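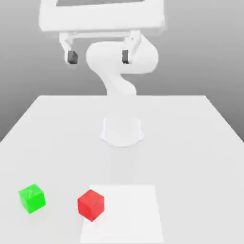
维尔戈特·塞特（Vilgot Sæther）

你有没有试过在浴室里唱歌？我小时候天天唱，唱得可大声了，隔着两道门我姐姐都能听见，然后她就开始敲门。那时候我以为，唱歌嘛，就是说话的时候把声音拉长一点，再加点高高低低。后来我进了合唱团，才发现嗓子里的事情比我想的热闹多了！

今天我就跟你聊聊这个：人是怎么唱出歌来的？为什么有的人唱得高，有的人唱得低？还有，歌剧演员不拿话筒，为什么坐在最后一排的人也听得见？

先来找找你的“乐器”

弹钢琴的人有钢琴，拉小提琴的人有小提琴，唱歌的人呢，乐器长在脖子里。你把两根手指轻轻放在脖子前面，哼一声“嗯——”。感觉到了吗？麻麻的，像有只小蜜蜂在里面。

那个地方叫喉，里面住着两片小小的、软软的东西，叫声带。名字里虽然有个“带”字，可它们一点也不像鞋带，更像两片会开会合的小嘴唇。你安安静静呼吸的时候，它们是分开的，空气从中间溜进溜出，没什么声音。你一想说话或者唱歌，它们就靠到一起，空气从下面往上跑，把它们推开，它们又合上，再推开，再合上……这么一来一回快得眼睛根本跟不上，声音就出来了。

要是你手边有个气球，可以玩一玩：把气球吹起来，捏住口，再把口往两边拉扁，慢慢放气。吱——！气球口那两片橡皮在抖，跟声带干的活儿差不多。拉得紧一点，声音就尖；松一点，声音就粗，有时候还会发出很好笑的声音。（别对着别人的耳朵玩，我挨过骂。）

高和低是怎么来的

声带抖得越快，声音就越高；抖得越慢，声音就越低。科学家数每一秒钟抖多少次，用的单位叫“赫兹”。比方说，吉他上最粗的那根弦，按平常的方法调好音，弹出来是82赫兹，也就是一秒钟来回抖82次。唱男低音的人能唱到那么低，甚至更低。我第一次听见的时候，觉得椅子都在跟着嗡嗡响。

那声带怎么知道该抖多快呢？喉咙里有一些很小很小的肌肉，会把声带拉长、绷紧，或者让它松下来。你想唱高音，它们就忙着拉；你想唱低音，它们就放松。最神奇的是，你根本不用指挥它们。你心里想着一个音，嘴一张，它们就差不多到位了。偶尔没到位，那就叫跑调，人人都会跑的，多听多唱就会好一些。

还有一件事跟声带的大小有关系。小提琴小，大提琴大，所以小提琴声音高，大提琴声音低，对不对？小孩子的声带短短的、薄薄的，声音就高。大人的声带长一些，男人的声带通常比女人的更长更厚，所以一般来说男人的声音更低。

男孩子长到十几岁，喉会在不太长的时间里长大不少，声音就变低了，这叫变声。女孩子也会变，只是变得没那么明显。我变声那阵子可真够呛：早上刷牙的时候还是原来的声音，中午一开口，“咔”地一下掉下去，下一句又蹦回来。我去问合唱团的老师该怎么办，她让我唱轻一点，唱舒服的音，别硬往上够。过了几个月，新声音慢慢安顿下来，我就从最高的那一排搬到后面去了。

给声音起名字

合唱团里的人不会都唱一样的音，那样也行，就是单薄了点。大家一般分成四组，名字你说不定听过：

女高音，唱最高的，旋律常常归她们。
女低音，也叫女中低音，声音暖暖的。
男高音，男人里面唱得高的。
男低音，整个合唱团的地板，大家都踩在他们上面。

唱歌剧的人分得还要细。女高音和女低音中间有女中音，男高音和男低音中间有男中音。在故事里，男高音常常演年轻的、正在恋爱的那个人，男低音呢，常常演国王、爸爸、老和尚，有时候还演魔鬼。女中音有时候要穿上裤子演小男孩！我小时候看过一出叫《纳拉雷奥》（Nallareo）的儿童歌剧，里面那个偷面包的男孩唱得特别好听，谢幕的时候帽子一摘，长头发哗地掉下来，我嘴巴半天没合上。

你也许要问：我是哪一种？这个不用急。小孩子的声音还在长，现在就急着贴标签，过两年还得撕下来。老师让你唱哪一组，你就先唱着。我小时候唱过最高的，也唱过第二高的，现在唱男低音，每一组都有好玩的地方。唱第二组的时候我学会了不被旁边的人“拐跑”，这可是个真本事。

肚子会唱歌吗？

教唱歌的老师老爱说“用肚子呼吸”。我头一回听到的时候，低头看了看自己的肚子，心想，肚子里不是装早饭的吗？

空气当然进不到肚子里，它去的是肺。只不过肺的下面有一块大大的肌肉，像个圆顶帐篷，叫膈。你吸气的时候，这个帐篷往下压平，肺就有地方撑开了。肚子里的东西被它一挤，只好往外鼓一鼓。所以老师看见你的肚子鼓起来，就知道你这口气吸得够深。

想试试看的话，平躺在地毯上，把一本书放在肚子上，慢慢吸气，看着书升起来；再慢慢地“嘶——”，看着书降下去。你能“嘶”多久？不用憋到脸红，舒舒服服的就行。我们合唱团排练之前就做这个，一群人躺在地上嘶嘶嘶，听着像一窝蛇。

吸进来的气要省着用。一开口就呼地一下全放出去，唱到半句就没气了，后面几个字只好用嘴型糊弄过去。会唱歌的人放气放得很慢很匀，像拿着一管牙膏，从最下面一点一点往上挤。

没有话筒，怎么那么响？

好，现在说说我最喜欢的部分。

声带自己发出来的声音其实又小又难听，像一只生气的小鸭子在嗡嗡叫。它要往上走，穿过喉咙，穿过嘴巴，才会变成你认识的那个声音。你的喉咙和嘴巴就像吉他的木头箱子，声音在里面碰来碰去，有些部分被放大，有些部分变小了。这叫共鸣。

你改变嘴巴的形状，共鸣就跟着变。来，用同一个高度唱“啊——呜——依——”，声带抖得一样快，可是三个音听上去完全不同，功劳全是舌头和嘴唇的。再捏住鼻子唱“啊”，几乎没变化吧？捏住鼻子唱“嗯”呢？哈哈，唱不下去了！因为“嗯”的时候嘴巴那条路关上了，空气只能从鼻子出去。

歌剧演员练很多年，练的一大部分就是这个：怎么把嘴巴和喉咙里面的空间摆好，让声音又亮又能传得远。一个大乐队里有那么多小提琴、长号和鼓，要是跟它们比谁力气大，一个人肯定比不过。可是乐队的声音在某些高度上特别强，再往上就弱下来了。受过训练的歌唱家，尤其是男歌唱家，能让自己的声音里有一部分正好在乐队比较弱的地方变得很强，就像在人群里举起一面小旗子，后排的人一眼就看到了。女高音唱到特别高的时候，用的办法又有点不一样，她们会把嘴张得更大，让嘴里的空间去配合那个高音。

我听过最远的一次是在普莫拉（Pumora）音乐厅，那里最多能坐2000个人。我的票便宜，座位高得快碰到天花板了，台上的人看着跟花生米差不多大。一位女高音唱了一句很轻很轻的，轻得像在跟自己说话，我在上面每个字都听得清清楚楚。到现在想起来，胳膊上还会起小疙瘩。

练多久才会唱？

我11岁进的弗利克尔（Flirkell）合唱团，在尼高（Nygård），就在我们家那条坡路的最下面。考试的时候老师弹一个音，我唱一个音，弹了几个以后，她让我随便唱一首歌，我紧张得把第二段唱了两遍。她笑眯眯地在纸上写了点什么，没告诉我写的是什么，到今天我也不知道。

后来我一待就是十年，翻日历算过，从第一次排练到最后一次，中间隔了3652天。当然了，我没有天天唱，感冒的时候不唱，放假的时候在浴室里唱。

小孩子练唱歌，一次不用太久，十来分钟就够了，嗓子累了就停。怎么知道累了呢？觉得痒、觉得干、觉得要使劲，这些都算。声带是肉长的，不能像换琴弦那样换一副新的。喊得太凶，它们会红会肿，声音就哑了。所以看完球赛以后的第二天，我们团里总有几个人唱不出来，老师一听就明白，摇摇头，让他们坐在旁边翻谱子。

嗓子喜欢喝水，小口小口地喝，一天里多喝几次。水不会直接流到声带上（要真流到了，你会咳得惊天动地！），可是身体里水够了，声带就滑溜溜的，抖起来轻松。还有，嗓子哑的时候，很多人会改成说悄悄话，觉得这样省嗓子。使劲说悄悄话也挺累的，还不如干脆歇一歇，想要什么就写在纸上。要是哑了好久都没好，就跟家里大人说，去让医生看看。

唱之前先热身

跑步前要压压腿，唱歌前也要把嗓子叫醒。我每次都做这几样，你可以跟着来：

先打几个大哈欠，假的也行，打着打着就变成真的了。打哈欠的时候喉咙里面张得很开，记住那个感觉。

然后抖嘴唇，像马那样“噗噜噜噜”。会抖了以后，一边抖一边从低滑到高，再从高滑到低，像坐滑梯。弟弟妹妹特别爱看这个，你会多出几个观众。

接着闭着嘴哼“嗯”，找找看哪里麻，嘴唇？鼻子旁边？都对。

最后选一句你喜欢的歌，用中等的高度轻轻唱，唱完了往上挪一点点再唱一遍。觉得脖子要伸长了，就别再往上挪了，往回走。

对了，照镜子唱一唱也很有意思。我就是照镜子才发现自己唱高音的时候会踮脚，眉毛也往上跑，好像高音放在柜子顶上，得伸手去够。高音不在柜子顶上，脚放平也一样唱得出来，我改了好久才改过来。

几个小朋友常来问我的事

有没有人天生就不会唱歌？有极少数的人分不清音的高低，对他们来说，唱准确实很难。可是大多数说自己“五音不全”的人，只是没怎么练过，或者小时候被谁笑话了一句，就再也不敢张嘴了。先练听，再练唱，唱慢一点，很多人会进步的。

为什么我听自己的录音那么怪？你平时听自己说话，声音有一部分是从空气里绕到耳朵的，还有一部分是顺着骨头直接传进去的，骨头传的那份比较低沉。录音里没有骨头那一份，听着就又薄又陌生。别人听到的你一直就是录音里那样，他们早习惯啦，也不觉得怪。

唱歌真的能把玻璃杯唱碎吗？有人做到过，可是很难。杯子要很薄，声音要非常响，音高还得刚刚好跟杯子自己“喜欢”的那个音一样。你拿湿手指在大人的高脚杯口上慢慢转圈，能听见它唱那个音。记得先问过大人，也别真的去震它，碎玻璃可不好扫。

歌剧演员也会紧张吗？会的！我认识的一位男高音每次上台前都要嚼一小块苹果。我自己到了二月就要跟着合唱团上台，有一段独唱，只有四句，我已经在厨房里对着冰箱唱了好多遍。冰箱也会嗡嗡响，我拿钢琴对过了，比我要唱的最低的那个音还高出一点点呢。

2018年12月11日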